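Erora is looking for households to live with Borkum for a while

Call for participants - smart display home trial, second round

If you have ever stood in your hallway with one shoe on, trying to remember whether it was going to rain and whether the school had moved the pickup time again, then you already understand what we have been working on for the last few years. Borkum is a wall display for the home. It hangs by the door or in the kitchen or wherever your family tends to pass each other, and it shows the handful of things you need at that moment of the day and then goes quiet again. It listens when you want it to, it recognizes the people in the house if they agree to be recognized, and it looks like an ordinary piece of dark glass when it has nothing to say.

We have been using it in our own homes for a good long time now, and we have grown very fond of it, and that is exactly the trouble. We know where the menus are. We know that you have to say the name a little slower when the dishwasher is running. We need people who don't know any of that, with children and roommates and grandparents and cats, and wifi that drops out in the back bedroom. So we are opening the second round of our home trial, and we would love for you to be part of it.

What the trial involves

We are looking for 80 households. Each one gets a Borkum display to use for 6 weeks, starting in August. One of our installers comes out to put it up, and the visit usually takes up a morning or an afternoon, depending on your walls and how many questions you have (please have many, we like them). If you rent and can't drill, say so on the form and we will bring the floor stand, which is sturdy and works very nicely in a corner.

After that, mostly, you just live your life. Use the display as much or as little as you feel like. We would ask three things of you along the way. Once a week, on Tuesday, a short set of questions will appear on the display and in your email, and you can answer in whichever place you prefer. Somewhere in the middle we will call you for a longer chat. And at the end we would like you to come to our office and sit down with one or two of the designers for an afternoon, or do the same thing over video if the trip is too much.

A household that disliked the display and left it switched off for two weeks is every bit as useful to us as one that adored it. In the first round, one family turned theirs to face the wall during dinner and told us so in great detail, and the result was the dinner setting, which is now the feature people write to us about more than any other. So please don't feel you have to be polite - we would so much rather hear it from you now than read it in a review next year.

Who we are looking for

Anyone, really, but let me be a little more helpful than that. You should be 18 or older if you are the person signing up, and everybody in the household should be comfortable with the display being there. You need a home internet connection, though it doesn't have to be a fast one. You need a phone that can run the Desetti app, which is how the display gets its calendars and shopping lists and so on. Desetti is free and works on most phones from the last several years, and if you are unsure about yours, our installer can check it during the visit.

You do not need to be good with technology. We had plenty of enthusiasts in the first round, and we enjoyed every one of them, but this time we are especially hoping to hear from:

- people over 65, living alone or with someone
- families with more than one language spoken at home
- shared apartments where the people aren't related
- people with low vision or hearing loss
- anybody who works nights

The face recognition is optional, and I want to be very plain about it because it was the thing we were asked about most last time. It is off when the display arrives. If you turn it on, the information about your face stays on the display in your home and is erased when we collect it. You can turn it off again any time, from the display or from the app, and you can go through the entire trial without ever touching it. Children are never enrolled unless a parent does it. There is a little sliding cover over the camera too, and several of our own team keep theirs closed most days.

What you get

Every household that finishes the trial receives $450. If you take part in the office afternoon we cover your travel and feed you well. You may also buy your display at the end at a reduced price, if you have become attached, and otherwise we will come and take it down and fill the holes neatly.

There is also a smaller, quieter part of the trial for people who would like to help but don't want a device on the wall. We call it the Gökçe panel, after the prototype it started with, and it has room for 2,000 people. Panel members get a few short questionnaires by email, mostly comparing one screen layout with another, and each one can be finished over a cup of coffee. There is no payment for the panel, but there is a drawing for gift cards each month and you will be first in line if a place opens up in the home trial.

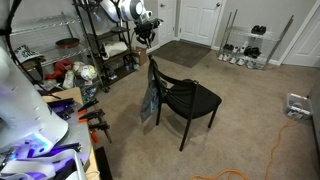 Can I apply if I already have a smart speaker or another display at home?
Please do. Borkum gets along with most of them, and we are curious how people choose between two devices that can both set a timer. Just list what you have on the form, and you won't be asked to unplug anything.

How to apply

The form is on the Erora website under Home Trial. It asks who lives with you, what kind of walls you have, and what an ordinary weekday looks like in your house. That last box is the one we read most closely, so feel free to ramble a bit. Nobody here minds spelling mistakes, and you are welcome to have a friend or relative fill it in with you. If a form on a screen isn't a good fit, you can ask us for a paper one, or for a phone call instead, and we will write down your answers for you.

We read every application ourselves, so a reply can take a couple of weeks. If we think your household would be a good match, you will get a call from a real person, usually in the early evening, to talk over dates and make sure everybody at home is happy with the idea. Saying yes on the phone doesn't commit you. You will get the full agreement in writing after that, in everyday language, and you can take your time with it. You can also leave the trial at any point, without giving a reason, and you will be paid for the weeks you completed.

One practical note: if you are planning to move house or have your kitchen torn out during the trial, please mention it. It may be perfectly fine, but the installers would like to know before they start looking for studs!

Any questions at all can go to Malou Fogh, who runs the home trials, through the contact page on the same site. She was the one who hung most of the displays in the first round and she knows more about old plaster than she ever expected to. Please put "Borkum trial" in the subject line so your message finds its way to her.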